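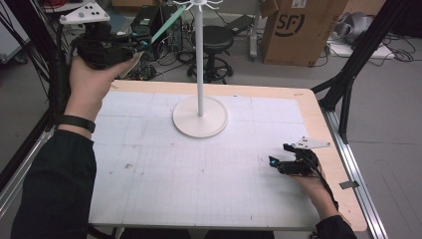

Wanted: people who can hang up a mug

Millow is looking for 16 people to spend a day at our Plernau workshop, hanging things on a mug tree and taking them off again. You stand at a large table with a gridded mat on it. It is harder than it sounds, and considerably less glamorous.

You should be over 18, happy on your feet for an hour at a stretch, and able to be beaten by a small hook without taking it personally. Left-handers are very welcome. Experience of washing up is an advantage, though we won't ask for references.

Wear long sleeves if you feel the cold. Stools are available between rounds. They have wheels, so sit down with some care.

We pay 400 for the day, plus lunch, and tea in mugs that have earned their keep. Sessions start at 10 sharp.

To apply, send a few lines about yourself to the Millow office in Plernau by 25 June 2023. CVs will be read, but not with much excitement.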